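Projects > Goodwin Robotics Lab > Student reports > Kundard

Kundard: gathering pick-and-place examples in simulation
Student project report, 2/11/24

1. What we set out to do

Our group wanted to teach a robot arm to move small blocks around a table by showing it how, and we wanted all of the showing to happen in simulation. The learning part is imitation: a person drives the arm through a task, the simulator records what the arm saw and did at every step, and a network later tries to produce the same actions from the same views. We had read plenty of papers on the network side. Almost none of them said much about how the examples were gathered, and that ended up being the part we enjoyed most (and spent by far the most time on).

The task is easy to say. There are a few small objects on a table. Pick up the one you are told to, carry it somewhere else, let go. We call one full attempt an episode.

2. Tools

The simulator is Presis, which the lab already had running. We wrote our own recording layer on top and named it Flarkis. It saves the joint angles, the gripper opening, the camera views and a line of text with the instruction, such as "put the red cube next to the blue cube." The arm is driven from a keyboard or from a game controller. We started on the keyboard and changed over in the first week. With keys, the arm moves in little straight jerks, one axis at a time, and a network trained on that learns to move in little straight jerks too! The controller gives much smoother paths, and it is a lot more fun.

3. How the examples were collected

We recorded 260 episodes. Each one begins with a reset that shuffles the objects, the starting pose of the arm, the colors of the tabletop, and the position of the cameras. The person driving gets the instruction on screen and starts when ready. After letting go of the object they press one button to keep the episode or another to throw it away.

Our rules for driving changed as we went, and these are the ones we settled on:

- Come down on the object from above, and slow down before closing the gripper.
- If you miss, back up and try again in the same episode. Don't restart.
- Don't wait in midair while you think. Think first, then move.
- Take turns. Nobody drives for more than 20 episodes in a row.

The second rule was a big discovery for us. At first we threw away every episode with a miss in it because we thought clean examples must be better. Then the trained arm would miss a cube by a tiny bit and just close its fingers on air, lift, and carry nothing across the table with great confidence. It had never seen a recovery. Once we kept the misses in, it began to back up and try again without being told, and there was some real shouting in the lab the first time it did that.

The third rule came from looking at the recordings. A pause looks like nothing to a person, but to the network it's a long run of steps where the right action is "stay still." We had one version that reached the halfway point and stayed there forever.

4. Sorting the episodes

Of the 260 episodes, we kept 160 for training. We set 73 aside for rejection or repair: wrong object picked up, object pushed off the table, long pauses, or an instruction that could be read two ways. The other 27 were held back for testing. Sorting was slow. We replayed each episode at double speed and tagged it by hand, and we rewrote the tags once when we noticed that two of us had different ideas of what "next to" meant. (We now say it means closer than one cube width.)

5. Changing the look

We didn't want the network to learn one table from one angle, so we gave the tabletop soft blended patches of color and moved the viewpoint a lot, from low near the table to high above it. The wide-angle distortion stays in as well. At a low angle a cube near the camera can look many times bigger than one by the arm, and the network has to cope with that. We argued about whether this was too much. With a plain table and one fixed camera, training was faster, but moving the camera even slightly ruined the results. With the changing views it took nine more hours to train and held up far better, so we were happy to pay for it.
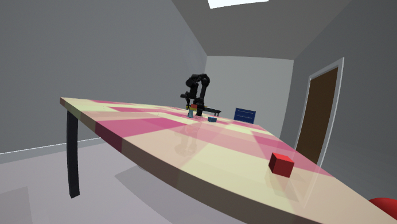 Arm and blocks on the patchwork table in Presis. 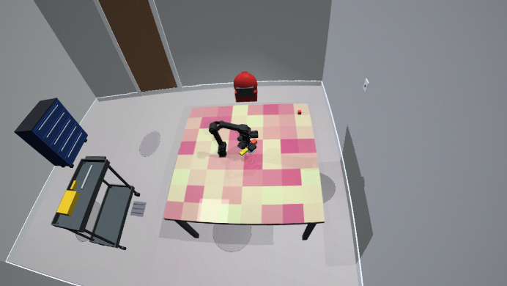 One reader of our draft, from the group that had Presis before us, wrote back that the number of episodes matters less than where the objects start, and that we should plot every starting position on one map of the table before recording anything more. Their own set had a bare strip along one side that they only found in June, months after training, and their arm was hopeless there. The same reader asked whether the discarded episodes could be stored along with their tags, since a wrong pick is still a good example of a grasp if the instruction is rewritten to match.

We made the map the same evening. Our starts bunch up toward the middle and the corners are thin, so the next batch will be drawn from the corners first. Rewriting instructions for the wrong picks is on the list too, and Flarkis already saves the text separately, so it should be a small change.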